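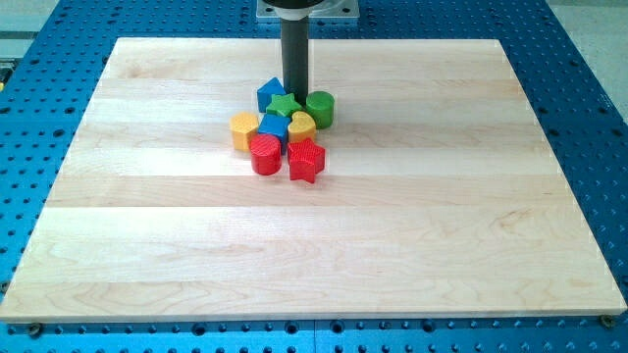
Who can take part in the Skirkero Sleep and Shift Work Study?

Adults between the ages of 21 and 60 who have worked nights, early mornings or rotating shifts for at least the past six months may apply. Applicants must live within a one-hour trip of the Skirkero Institute and must be able to attend two visits in person.

Call for Participants

The Skirkero Institute invites applications from shift workers for a study of sleep, meal times and alertness. The study will enroll 408 participants. Enrollment opens in September and will close when all places have been filled.

The study is led by Dr. Vimala Thampi, with Dr. Heino Laur as co-investigator. It follows an earlier survey, in which 1186 hospital, transit and warehouse employees answered questions about their sleep on working days and on days off. Many of those who replied said that they ate their main meal at a different hour almost every day. The present study will look at whether a regular meal schedule is linked to longer or less broken sleep in people whose working hours change.

What participants will be asked to do

Participation lasts eight weeks. At the first visit, staff will record height, weight and blood pressure, and participants will complete a set of questionnaires on health, work and sleep habits. This visit takes up to 2 hours. Visits may be scheduled as early as 6:30 a.m. and as late as 8 p.m.

For the following eight weeks, participants will wear an activity monitor on the wrist and keep a short daily diary. The diary asks for the time of going to bed, the time of getting up, the start and end of each shift, and the time of each meal. It may be kept on paper or on a phone. Most entries take less than five minutes.

Participants will be assigned by chance to one of two groups. One group will keep its usual eating habits. The other will be given a meal schedule drawn up with a study dietitian and will be asked to follow it as closely as work allows. Neither group will be asked to go on a diet, to buy special foods or to change working hours. Participants may not choose their group.

The second visit takes place at the end of week eight. The measurements and questionnaires from the first visit will be repeated, and the monitor must be returned at that time.

Who may not take part

Applications cannot be accepted from persons who:

are pregnant or have given birth within the past six months;
have been diagnosed with narcolepsy or untreated sleep apnea;
take prescription sleep medication more than once a week;
have diabetes treated with insulin;
plan to travel across three or more time zones during the study period;
are employed by the Institute or live in the same household as an employee.

Persons with other long-term health conditions are welcome to apply. The study nurse, Ivone Andrade, will review each case and may ask for a note from the applicant's physician.

Payment and expenses

Participants will receive $60 after the first visit and $140 after the second. Bus and train fares to the Institute will be repaid on presentation of a ticket or receipt. Parking is available without charge in the Grabner Street lot. Participants who withdraw before the second visit will keep the first payment.

Privacy and consent

Participation is voluntary. Written consent will be obtained at the first visit, before any measurement is taken. Participants may withdraw at any time without giving a reason. Diaries and monitor records will be stored under a code number, and names will be kept in a separate locked file. Employers will not be told who has applied or taken part, and no individual results will be released to them.

The risks of the study are considered small. Some people find the wrist monitor uncomfortable during the first few days. It may be removed for bathing, and wherever an employer's safety or hygiene rules require it. Participants should not expect a direct health benefit. A written summary of the findings will be mailed to all those who request one on the consent form.

How to apply

Application forms are available at the front desk of the Institute and by mail on request. The form asks for contact details, date of birth, current occupation and a typical four-week work schedule. A copy of a posted roster may be attached in place of the schedule. Please do not send medical records with the form.

Completed forms should be addressed to Li-hua Poon, Study Coordinator, Skirkero Institute, Grabner Street entrance. Applicants will receive a reply within three weeks. Those who appear to qualify will be contacted by telephone for a screening interview of 15 minutes.

Study materials are provided in English, Spanish and Turkish. Applicants who would like to be interviewed in Turkish should mark the box on page two of the form, and Oğuzhan Kırmızıgül will return their call.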